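To: shop-automation list
Date: 08/10/2025
Subject: Re: [shop-automation] Two-arm cell, cable routing and rod pickup

On the Privik thread a list member wrote:

> I have read the build notes for the two-arm cell and have three
> questions before I start on mine.
>
> 1. Why are the cables outside the arms? The Viteck joints have a
> hollow shaft and I had planned to go through them.
> 2. What is the table covering? My bench is bare and the parts
> slide when a finger touches them.
> 3. Does the right arm reach the back of the table without hitting
> its own joint limit? My spacing between bases would be wider
> than yours.
>
> I would also like to see the current layout. The drawing in the
> Piluvness folder is from before the rebuild.

Answers in order.

1. Cables. I ran them through the hollow shaft on the first version. It worked until the wrist had to turn past half a revolution under load, after which the encoder on the last joint began to drop counts. I took the joint apart and found the insulation worn through where the cable passed the inner bearing lip. That cable had 409 hours on it by the controller log. The replacement goes outside, with a slack loop at the elbow. The loop needs to be long enough for full extension and short enough that it can't get under the upper segment when the arm folds. I set mine by moving the arm by hand through the whole range with the power off, then tying the cable at the tightest position.

The outside route costs some clearance. If you plan to work with the elbows close together, leave 40 mm on the cable side and put that in the collision model. The model in the Piluvness folder does not include it.

2. Covering. Black plastic sheeting, pulled over the top. It has two jobs. It gives the vision code a dark background for light parts, and it adds enough friction that a rod stays where it is set down. It does wrinkle. A wrinkle under the end of a rod lifts it a little, and the height estimate is then wrong at one end. I pull the sheet flat before each session and have stopped trying to correct for it in software.

Rubber matting would be better for friction. I tried a piece and the fingers caught on it when they came down low, so I went back to the sheet.

3. Reach. Yes at my spacing. The back of the table is close to the limit for joint two, and the solver will sometimes choose the elbow-down solution there, which puts the elbow into the table. I force elbow-up for any target in the back third. With wider spacing I would expect you to lose the far opposite corner for each arm. For rods this matters less than it sounds, as you can pick near the closer end and let the other end drag.

Current layout, with two of the rods on the table:
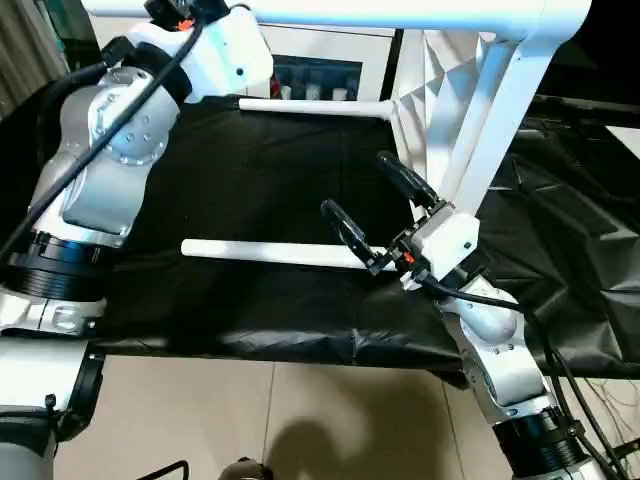 Both arms over the sheet, right gripper near the end of the longer rod.

The overhead frame is new compared with the drawing. Mine is bolted to the bench and not to the wall. The wall version picked up vibration from the compressor next door and the calibration drifted over a morning.

On grip settings, for anyone else following this: I started with the force limit at 300 in the driver's own units, which was enough to leave marks on the rods. It is now at 13 percent of that and still holds through a slow transfer. Fast moves are a different matter – the rod rotates in the fingers if you pick it far from the middle and accelerate hard. Lowering the acceleration fixed it for me. Ribbed finger pads might do the same and I have not made any yet.

Open items on my side:

- The approach angle is fixed per zone in a table. It should be computed from the rod direction.
- When two rods touch along their length, the detector reports one wide object. I separate them by hand for now.
- Handover from the left arm to the right arm works in the simulator only. I have not run it on the hardware.
- The emergency stop cuts both arms together. I would like to keep it that way even though the Moen board allows them to be split.

If you do go through the hollow shaft, please post the cable type and the bend radius at the wrist. A softer jacket may survive where mine did not. I kept the damaged piece and can measure it if the numbers would be of use.

I will replace the drawing in the Piluvness folder once the cable clearance is in the model. Until then treat the base positions in the old drawing as wrong and measure from the bench edge.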